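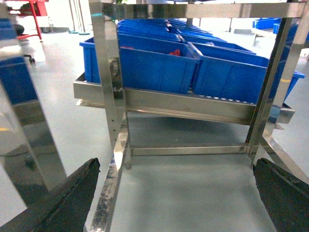

Section 4. Fitting and testing the wrist camera

This section follows after the arm is bolted to its base and the gripper opens and closes from the keyboard. If the gripper still makes a clicking noise at the end of its travel, please go back to Section 3 and adjust the stop screw first. The camera bracket uses the same two screws as the gripper plate, so you do not want to remove it again later.

You will need the printed bracket, the small camera board, the flat cable, a 2 mm hex key and some cloth tape. I printed the bracket in grey on the Ridard printer at the Vulutcombe shared workshop. Any printer which can hold a clean edge will do.

Fitting the camera

1. Switch off the power supply at the wall. Wait until the light on the motor board is dark.

2. Remove the two outer screws from the gripper plate. Leave the inner screws in their place, they carry the fingers.

3. Put the bracket against the plate with the open side toward the fingers. Start both screws by hand, then tighten them with the hex key. Stop when you feel the plastic begin to press.

4. Slide the camera board into the bracket, with the cable connector toward the arm.

5. Lead the flat cable along the forearm and fix it with tape at each joint. Leave a loop at the wrist. Turn the wrist by hand to both ends and look that the cable stays slack all the time.

Caution: a flat cable does not forgive a sharp fold. Genalyn Dumlao lost two of them on the first build, both at the wrist joint.

Setting the view

6. Switch on the power and start the viewer program. Open the gripper fully.

7. Tilt the camera until you see the tip of both fingers, one at each lower corner, with free space between them. If only one finger is in view, the bracket is sitting crooked – loosen the screws and straighten it.

8. Set the focus at the distance where you will pick. For our bins this is a bit beyond the finger tips. Things far behind or very close at the side may stay soft, and this is fine.

9. Set the exposure by hand and write the number down. In our settings file it is 586. Automatic exposure jumps up and down when the arm moves past shiny steel, and then the colour of the bins changes also.

Note: if you work with stainless racks like we do, keep the lamp behind the arm. A lamp from the front puts bright stripes on the posts, and the program takes them for edges.

First slow move

10. In the settings file, change move_time to 3000. The value is in milliseconds. Do not use a shorter time on the first day.

11. Drive the arm to the rack and stop with the open fingers clearly in front of the first bin. Keep one hand at the stop button.

12. Save one picture at this position. Name it "home view" and keep it. After every crash or loose screw you can compare with it.

Caution: the bins on a sloping tray with rollers can slide when they are pushed. Put a clamp at the low end of the tray before you let the arm touch a bin.

The Kontogiannis gripper pads are fitted in Section 5. Until then, do not lift anything heavier than an empty bin lid.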